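Comment choisir la main d'un robot ?

Pour attraper une bouteille, tu ne réfléchis pas. Un robot, lui, doit tout calculer. Chez Niris, on compare donc plusieurs mains avant d'en choisir une. Les essais commencent sur ordinateur, dans une cuisine simulée : si la bouteille tombe, il n'y a rien à nettoyer.

La main la plus simple est une pince. Elle a deux doigts qui s'ouvrent et se ferment. La main à plusieurs doigts ressemble davantage à la tienne, mais elle est plus difficile à commander.

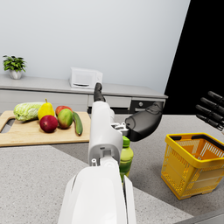
Ashwin Annamalai préfère la pince : selon lui, moins il y a de moteurs, moins il y a de pannes. Junpei Hirose répond qu'une pince tient mal les objets ronds.

Pour les départager, on fait 1000 essais avec chaque main. Le programme change un peu la position de l'objet à chaque fois. La pince a réussi 862 fois.

On essaie aussi avec deux bras. C'est plus stable, mais les bras doivent bouger ensemble – sinon l'un pousse pendant que l'autre tire.

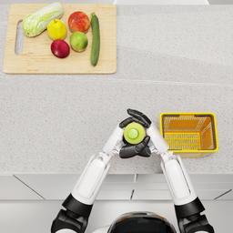
Il faut aussi régler la force. Trop faible, l'objet glisse. Trop forte, une bouteille en plastique s'écrase.

Les caméras comptent également. Vue de haut, la table est facile à lire. Vue de près, on voit mieux où se posent les doigts.
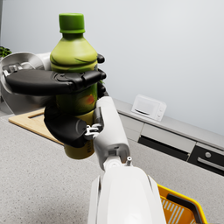

Le programme compare ces vues et corrige le geste. Les essais avec de vraies mains sont prévus en octobre, à Merden.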